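Research > Textiles and Household > Working Papers > Section 4
12 shares | 3 comments

4.2 Handling of embroidered pieces

The household survey in Dolstead covered 88 homes, and in 66 of them at least one embroidered item was in regular use. Most of these were light cotton or mixed-fiber pieces in pale colors. Owners were asked how they fold, store and air each item, and whether they treat the embroidered part differently from the plain part.

The answers were less varied than we expected. Most people hold an embroidered piece by its hem or by a plain band, if it has one, and keep their fingers off the stitching. Sarla Mathur, who carried out the interviews in the Thakur district, noted that older respondents often did this without mentioning it. When asked, they said the thread catches on rings and dry skin. Younger respondents were more likely to pick up the item anywhere and shake it out.

Folding followed the same split. In the first group the piece was folded with the stitching inward and the plain cloth outside. In the second group it was folded in half and half again, and the stitched areas were often creased across the middle. Tiwari and Egan describe a similar pattern for table linen in Jenard, although their sample was smaller (30 items) and did not include clothing.

Contrast bands need a separate note. A dark band on a pale ground gives a clear place to hold the cloth, and it hides finger marks. It also raises the question of dye transfer. Several owners kept such pieces apart from other laundry for the first few washes – a habit they had usually learned from a parent. Figure 6 shows a banded piece held by the band.
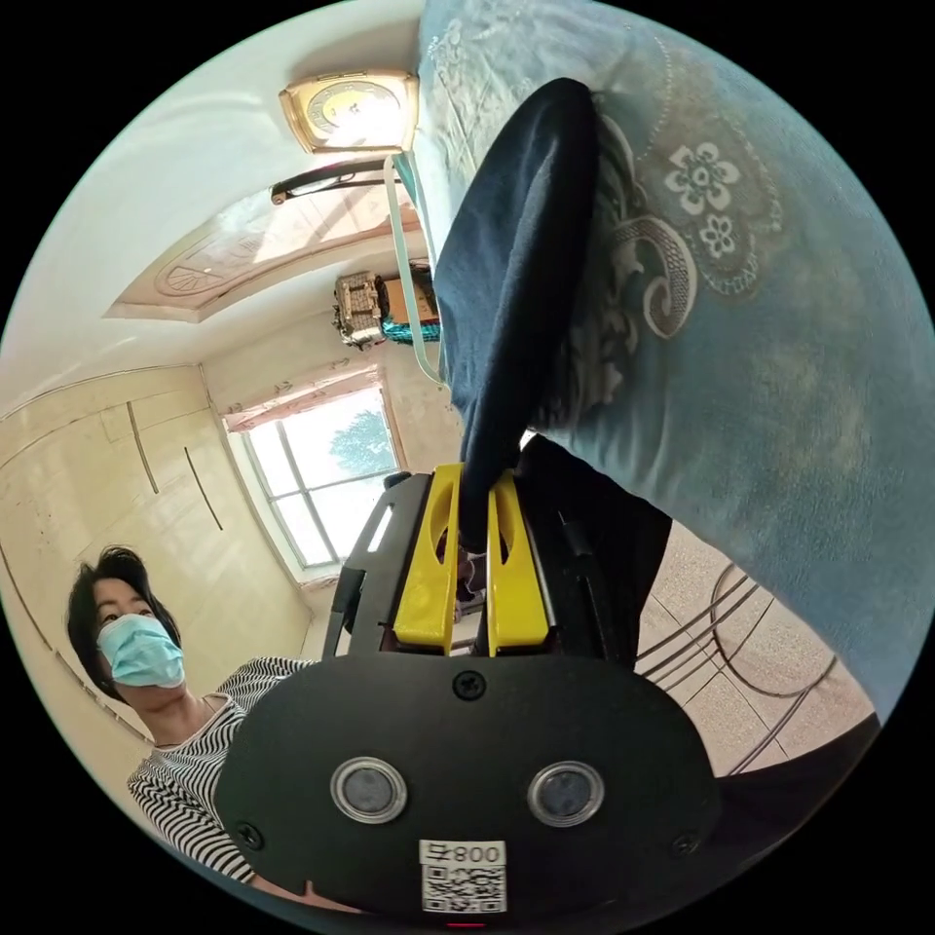

Figure 6. Light blue fabric with white floral embroidery and a dark navy band.

Creasing was recorded by eye on a four-step scale. We did not try to separate creases made in storage from those made in handling, and the scores in Table 5 should be read with that in mind. Laaksonen's scale has finer steps but needs the item laid flat under even light, and this was not possible in most homes.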